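Let children be bored on Saturday

When I was a child, in another country, the weekend had no program. My mother opened the door and said be home before dark. Now I live in Llewellyn, and my neighbors carry their weekend in a phone, divided into half hours.

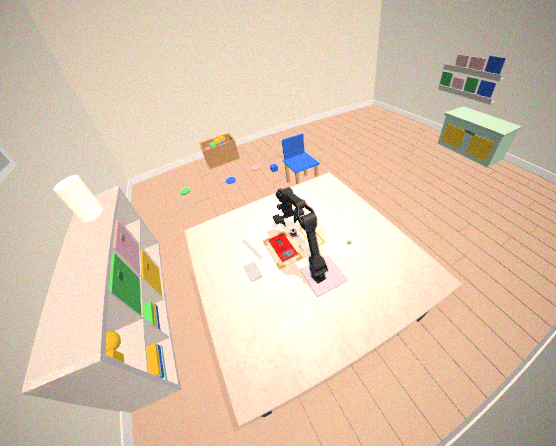 I do not want to blame the parents. I am one of them, and last winter my daughter had 3 courses: swimming, drawing and chess. She liked all of them a little. What she did not have was an afternoon in which she must decide alone what to do with herself.

The first free Saturday was terrible, I admit it. She followed me from room to room and complained. Then, after lunch, it became quiet – she was writing a newspaper for our street, with weather and one crime.
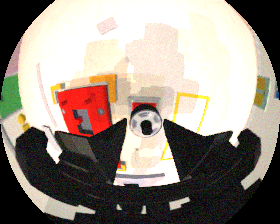

Some people answer me that a course gives a skill, and boredom gives nothing. It is a serious argument. But a skill is also to begin something when no adult has prepared it, and I meet grown people at work who cannot do this. 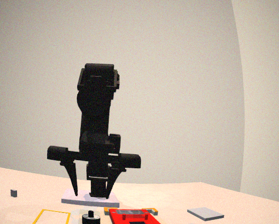
By the author of the Vostard Letters

We kept the swimming, because water is dangerous and she must know it. The drawing we stopped, and she draws more than before. About the chess we still argue at home.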